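Robótica aplicada, tema 2: demostraciones por teleoperación
Apuntes de Hauke Teuber

En el método Pavuton el operador mueve a distancia los dos brazos y se registran a la vez las posiciones articulares y el vídeo. Para la práctica hacen falta 80 demostraciones válidas. Las que superen 12 segundos se descartan. 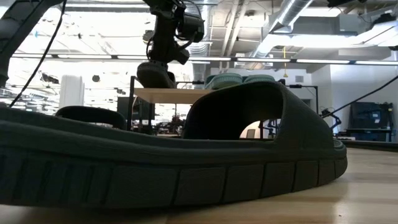
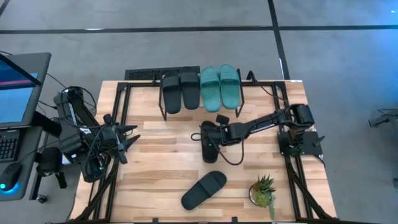 La mayor dificultad de una demostración suele estar en el agarre. Con un objeto blando, como una sandalia, conviene cerrar la pinza despacio y levantar poco. En la vista desde arriba, la sandalia negra cuelga con la puntera hacia la mesa, delante del zapatero; antes de soltarla hay que girar la muñeca. Ese giro debe quedar grabado completo, sin pausas.

Entrega: carpeta Nasanano, un archivo por demostración. Leer antes el capítulo de Ventura sobre control bilateral.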